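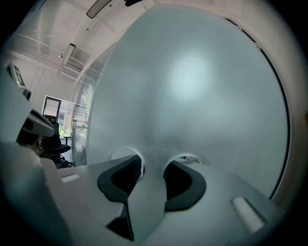 An office chair by the doorway, with some greenery showing through the glass.

What is in an office, and why?

Giltidby Explains: Places Grown-ups Go

Ask a grown-up what they do at the office and you will probably hear the word "meetings", followed by a sigh. Ask what is in the office and you'll do much better. Offices are full of clever things that people walk past every day while looking for their mug.

The chair

Start with the chair, because everyone does. The first thing most children do in an office is sit on a chair with wheels and spin until someone says stop. The spinning is there for a purpose, sadly. It lets a person turn from a desk to a shelf without twisting their back.

Many office chairs go up and down too. Inside the post under the seat is a tube of squashed gas. Pull the lever while you are sitting down and your weight pushes the seat lower. Stand up, pull it again, and the gas pushes the seat back up with a hiss. You can blame the hiss for any other noises you make.

A tall back holds up your shoulders as well as your bottom half. Grown-ups are told to sit right back against it. By 10 in the morning most of them have slid down like melting ice cream.

The glass wall

Brick walls keep offices quiet but they also keep them gloomy. A glass wall inside a building lets daylight travel from one room to the next. It also works as a weak mirror. Some of the light goes through the glass and some bounces back, so you may see the room behind the wall and the room you are standing in, both at once.

Blinds are for when there is too much of all this. The flat strips are called slats. Tilt them one way and the sun comes in, tilt them the other way and it doesn't. There is usually one blind that hangs crooked and has done for years.

The door you can't quite see through

Ordinary glass is very smooth, and light goes straight through it in tidy lines. Frosted glass has a rough surface, or a thin film stuck on it that does the same job. Light still gets through, but it is scattered in all directions, and whatever is on the other side turns into a blur. You get a bright room and a bit of privacy. You can still tell when someone is standing close behind the door, which is handy if you are about to push it open.

The door with the small round handle is the frosted sort, and the big panel to the left of it is plain.

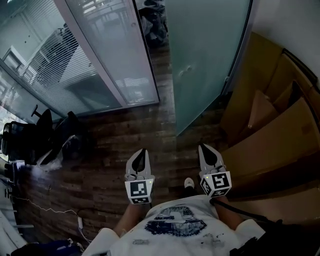

The floor and its snakes

Wooden planks are easy to sweep and kind to wheels, which roll much better on them than on fluffy carpet. Then there are the cables. Electricity has to get from the wall to the desk somehow – and it often takes the scenic route across the floor, where feet are. Step over cables, never on them, and leave the adapter on the end alone.

Try it yourself

Take a piece of clear sticky tape with a dull finish and press it onto a clear plastic lid. Hold the lid close to some writing, then move it 10 centimetres away. Which is harder to read? Peel the tape off afterwards if anyone wants their lid back.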